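Public libraries in the Staltville district should keep their evening hours. The current proposal would close the Hemmin branch at 5 p.m. and save 16 staff hours a month – a small gain for a large loss.

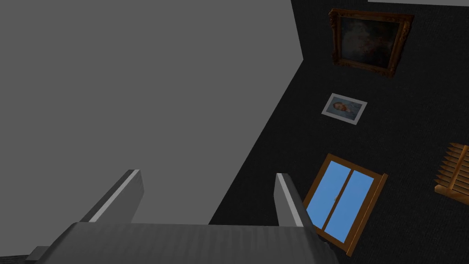

Many residents work until six. For them, an early closing is the same as a closed branch. Last winter, 86 people signed a letter asking for later hours, and the district has not yet replied.
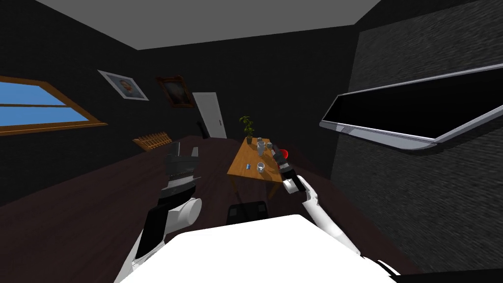

Could the Carneseo branch serve these readers instead? It is 40 minutes away by bus, and the last bus back leaves before eight.

The district should withdraw the proposal before the July budget vote.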